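Pakach W2 Parallel Gripper with Wrist Camera
Sold by Kindholm Automation Supply
Bench notes by Sewwandi Amarasinghe, 6 February 2018

Stock status: in stock
Order code: 544-W2
Fits: Wijesinghe bench arms, Sasteldale arms with adapter plate (sold separately)

Overview

The W2 is a two-finger electric gripper with tapered black fingers and a small camera at the wrist. The maker's leaflet calls it "ready for any household or shop-floor object." We don't repeat that claim on our own pages without trying it, and we have tried enough grippers on foam cubes to know what foam cubes prove.

So we picked something annoying. A two-tier mesh desk tray has round rims, thin walls you can see through, and shiny tube that throws highlights at a camera. We added switchgear of the sort our customers handle: an emergency-stop button, a terminal block, a modular breaker. 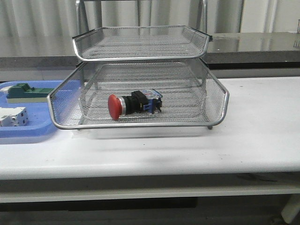
Most of the sales videos we get sent use matte objects on a dark mat, with plenty of space on all sides. Our customers have white benches and parts stored in whatever tray was handy. If a gripper needs the dark mat, we would like to know before you pay for it.

Fingers

The supplied fingers are wedge-shaped and narrow toward the tip. On paper that gets them into tight spots, and for reaching between tiers we do prefer them to the square pads on the older W1. The price you pay is contact area. A wedge on a round tube touches along a thin line, and the leaflet's grip force figure of 126 N was measured on a flat block. Don't plan a rim grasp around it.

Maximum opening is 45 mm. That is plenty for a tube and mean for anything boxy. If your parts are mostly enclosures or larger breakers, look at a wider model.

Reaching in low is where you should be careful. One finger has to go under the rim and the other over it, and the lower one ends up very near the table.

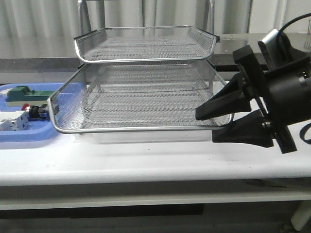

The low approach also depends on how your arm reports its height. Our Wijesinghe arm needed its table height set again after we swapped grippers, a step the manual gives one line on page 6. Skip it and you risk driving a fingertip into the bench. We would have printed that line in bold.

The cable is our other complaint. It leaves the wrist in a loop, and the loop needs room. Anyone working next to a shelf or a guard should measure first and order the short cable if there is any doubt.

Approach from the side

We would start with a side approach and leave the straight-down one for later. Coming down from overhead, the upper tier is in the way of everything stored underneath. From the side you have a clear line to the rim, provided the parts near it are ones you can afford to bump. Keep the gripper parked beside the tray while you check your path, and check it again at low speed.

The maker's planning software has an "auto approach" button. We left it off. It treats mesh as solid when it sees it and as empty space when it doesn't, and you have no say in which one you get. 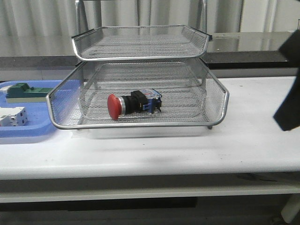
Wrist camera

The wrist camera is the best reason to buy the W2, and it still needs a second camera next to it. Up close it gives you fine detail, right down to the openings in expanded metal. What it can't give you is context. With the fingers on a part, much of the view is fingers and part, and the picture may be turned well away from level depending on the wrist angle. Operators who are new to it get left and right mixed up.
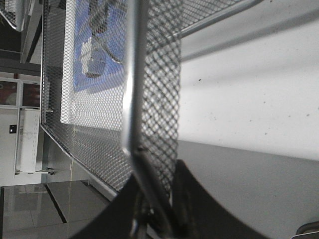 Wrist camera view with the fingers at the rod of the mesh basket.

Mount a fixed camera beside the bench if you possibly can. We sell a bracket, but any solid clamp will do the same job.

What we would buy it for

Rims, rods, handles, small connectors. We would not buy it for heavy or smooth boxy parts, and we would not believe the "any object" line for a minute – the maker has been asked to change it and says a new leaflet is coming in March.

In the box

W2 gripper with tapered fingers fitted
Wrist camera and housing
Standard cable
Mounting plate and screws
Printed manual

Not included: adapter plate for Sasteldale arms, short cable, fixed camera bracket, flat finger pads

Returns

Unused units can be returned in the original box. Units that have been mounted are accepted for exchange only. Ask for a bench loan before ordering if your parts are unusual, and send us one of the parts so we can try it first.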